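January, 4:40 pm
Syafiqah Harahap

Back on the tray arrangement this afternoon, and I want to get it all down before I forget which version we settled on. I know I said last time that the tabletop settings were nearly finished, but that was before I spent an hour moving a cup back and forth like someone expecting fussy company.

To recap for anyone who missed the earlier pages: the Plistholm setting is the plain one, meant to look like the end of somebody's kitchen table or a sideboard by the door, with a few things on a tray and nothing fancy. Bogale is the busier one with the cloth and the bowls, and I haven't touched it today. I'd like Plistholm to be done properly first, so that anybody can put it back together from these notes without coming to find me (though you are always welcome to come and find me).

I began with the long cream tray running the length of the table. I had been trying it crosswise and it always looked as though it was about to be carried off somewhere. Lengthwise it settles down, and the raised rim is low enough that you can still lift things in and out without catching your knuckles. The rounded corners are kind to sleeves too.

Then the dish. I tried 6 positions for it, from the far left end inward, and kept drifting back to the middle. It's a low oval thing and it gets lost if you leave it by itself at one end. With the tan cup close by on its right the two of them look like they belong together – the colors are near enough to be family, and the cup is just that little bit taller. I'd been tempted to put a second cup in as well, the gray one from the Astivano box, but it made everything look like a shop shelf, so back in the box it went.

The cactus was the real argument. Our old layout sheet has it on the left, and I gave that a fair try, but it's so tall that it bossed the dish around. Behind the cup and over to the right it has room to be tall and the low things keep their own space. The square white planter also sits nicely against all that tan. Please lift it by the planter with both hands and keep your face well back when you turn it.

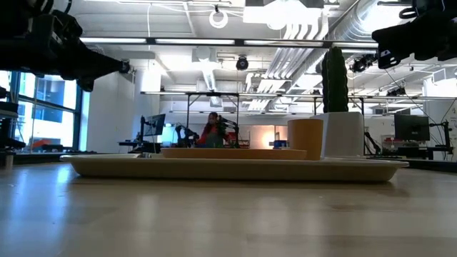
Plistholm tray, version 4: dish in the middle, cup to its right, cactus behind.

The light is still bothering me a little. The tabletop has a satin finish and picks up the overhead lights in streaks, and I can't decide whether that's pleasant or distracting. I may try the matte runner from Pramside under the tray tomorrow, though I suspect it will hide too much of the wood, and I do like the wood.

Still to do: put a new label on the Astivano box, which now says "cups, misc." in my worst handwriting; update the layout sheet so it stops sending people to the left with the cactus; ask whether anyone wants the spare oval dish, or I'll store it with the Bogale bowls.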